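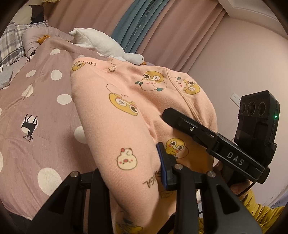
1. Activité de la période

Le vestiaire enfants de Skamport a ouvert 12 demi-journées depuis juin, comme prévu dans la convention. Les familles sont reçues sur rendez-vous le mercredi et le samedi matin. Nous avons servi 152 foyers, dont une bonne part adressés par les écoles maternelles du secteur. Les autres viennent par le bouche-à-oreille.

Les demandes portent surtout sur les tailles 2 à 6 ans. Les pyjamas et les vestes polaires partent dès leur mise en rayon, alors que nous gardons trop de layette et presque pas de chaussures au-delà du 28. Sunita Halvorsen a revu le classement du stock en conséquence : la layette est passée en réserve et deux portants ont été libérés pour les vêtements chauds.

2. Collecte et tri

Cinq points de collecte fonctionnent. Celui de la rue Rivadeneyra a été fermé trois semaines pour travaux, ce qui explique le creux de l'été. Le tri reste l'étape la plus longue. Les pièces tachées ou aux fermetures cassées sont mises de côté pour l'atelier couture de Yee-man Wan, qui en récupère une partie – le reste part en filière textile chez Pritetti.

3. Budget

Les dépenses engagées s'élèvent à 3 163 euros : location du local, lessive, étiquettes, réparation du sèche-linge. Cette dernière dépense n'était pas inscrite au budget initial. Nous l'avons imputée sur la ligne « petit équipement » après accord de Marijke Van Rooij, par courriel. Les factures sont jointes en annexe 2.

4. Difficultés

Le local est humide côté cour et nous n'y stockons plus rien au sol. Le propriétaire a été relancé, sans réponse à ce jour. Les créneaux du samedi sont complets deux semaines à l'avance.

5. Suite prévue

– ouverture d'un créneau le jeudi soir, tenu par Tin-yau Tai
– collecte de chaussures avec l'association Delen
– demande de solde de la subvention, à transmettre avec le bilan final

Rapport établi par Fung-ping Shih, vendredi 6 octobre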